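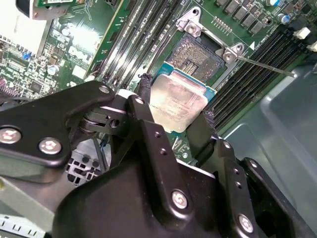

A processor and its socket, up close.

About Clerkadholm

Clerkadholm refurbishes desktop computers and sells them to schools, small offices and people who need something that turns on in the morning. We have been at it for 14 years. We are not convinced that most of the desktops thrown out each year are finished, and we are not convinced that most of the ones sold as "refurbished" have been looked at by anyone. Both doubts keep us in business.

Iona Rennie started the company after buying three reconditioned towers for an accounting office on Urquhart Street. They came with a clean wipe, a new sticker and a certificate. Two of them had the original thermal paste under the cooler, dried to a crust. She still has the certificates.

What we do to a machine

We open it. That sounds like a low bar, and it is. The side panel comes off, the cooler comes off, and we look at the processor and the socket it sits in. The contact pins in these sockets are tiny and they bend if you so much as drag a sleeve over them. A board with bent pins will sometimes boot anyway and then lose half its memory in January, when you have forgotten who sold it to you. We would sooner find that on our own table. 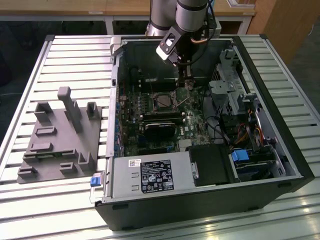

Page last changed: Wed 5 December

After the socket we go through memory slots, drive cage, power supply and cabling, in that order. Power supplies get tested under load for 40 minutes. We used to do less and trusted the fan noise. Fan noise tells you the fan works.

Alasdair Chisholm runs the bench and wrote the checklist, which has 82 lines. He has tried twice to shorten it and both times it came back longer. If a machine fails any line that touches power or the processor, it goes for parts. We don't sell "minor fault" machines at a discount. Customers have asked, and we understand why, but a cheap computer with a known problem tends to end up with the person least able to deal with it.

What we don't claim

We don't say "like new." A used desktop has scuffs, and the metal lid on a used processor usually has a few too. They make no difference to how it runs, so we leave them alone.

We don't give a percentage for how much greener our machines are. We have read a good many of those figures on other people's pages and have yet to see one that explained where it came from. Keeping a desktop in use for a few more years seems better than making another one. That is as far as we are willing to go.

We also don't grade with letters. Grade A at one shop is Grade B at another – and we have bought both. Every machine we sell comes with its own filled-in checklist, with the initials of whoever did the work. 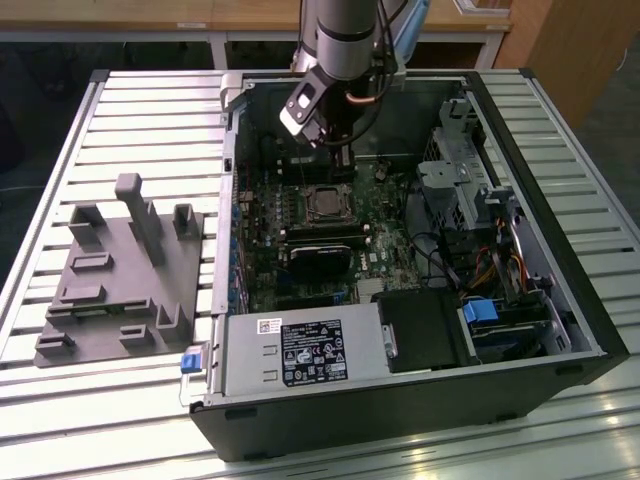
Tower on its side, processor in the socket.

Who buys from us

Mostly schools and offices that have been burned once already. Our largest order so far was 230 desktops for Werora, a training center that wanted every one of them to have the same memory, the same drive size and the same processor. It took us longer than we said it would. We told them so when we knew, and they have ordered again.

We buy our stock in batches from offices clearing out. If a seller describes a lot as "fully tested," we pay the same price as for untested, and we test it.

Thermal paste, since people ask

Yes, we replace it. Old paste gets cleaned off the processor lid and off the cooler, and a fresh layer goes on before the cooler is seated again. We have tried the expensive kinds. 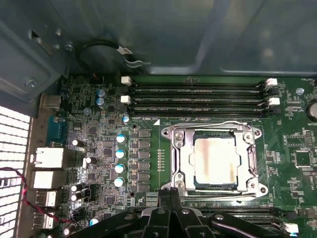 In an office desktop that spends its day on spreadsheets and email we could not measure a difference worth paying for, so we use a mid-priced one called Rundau and buy it in the big tubes. If you are set on a particular brand, send it along with your order and we will put it on. We won't promise it does anything.

Visiting and getting in touch

You can come and see a machine opened up before you buy it. Call ahead, as the bench is small and Alasdair does not like being watched before lunch. Bring your own list of questions if you have one. If you think our checklist is missing something, tell us which line it should go under.

Warranty terms, returns and the full checklist are on their own pages.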